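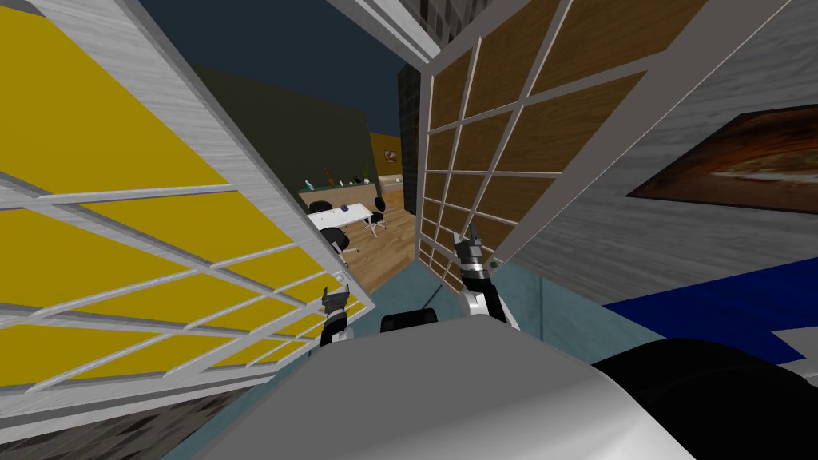

Margareta Lazăr has led demonstration gathering at Pretedov since July. Her group prepares the examples from which Memari, the firm's learning system for two-armed robots, is trained. She spoke to the staff bulletin on 28 December 2020.

The present work takes place wholly in simulation. An operator guides the arms through a household task, and the run is stored with the view from the robot's body and from its grippers. "We ask for ordinary movement," Ms Lazăr said. "If an operator hesitates and then corrects the approach, we wish to keep that."

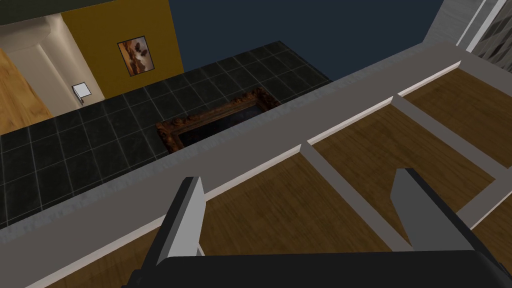 The current set holds 156 accepted runs. A further 13 were returned by Zaid Karam, who checks each recording before it is released. "Most of those began before the operator was ready," he said. "The system would have learnt to wait for no purpose."

Rooms are furnished differently from one batch to the next, a practice Ms Lazăr defended when asked about its cost. "A system which has met one room will learn that room. The wall colours and the chairs must be allowed to change."
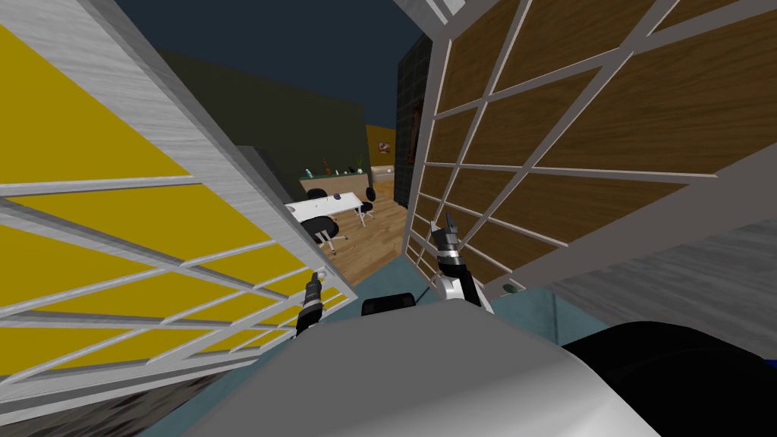

*Both grippers raised between the yellow and wood-grain panels, with the office area beyond.*

Mr Karam regards the gripper views as the harder material to judge. Surfaces fill much of the picture at close range, and a reviewer may need to consult the body view to establish where the arm is.
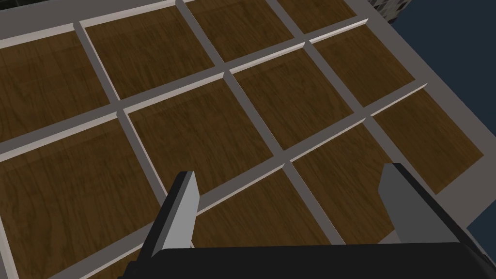
Each run is therefore read by two people, working separately. Where they differ, the matter passes to Shota Sakai at the Lellutstead office, whose decision is entered with the recording. Ms Lazăr expects the same procedure to apply to the next set.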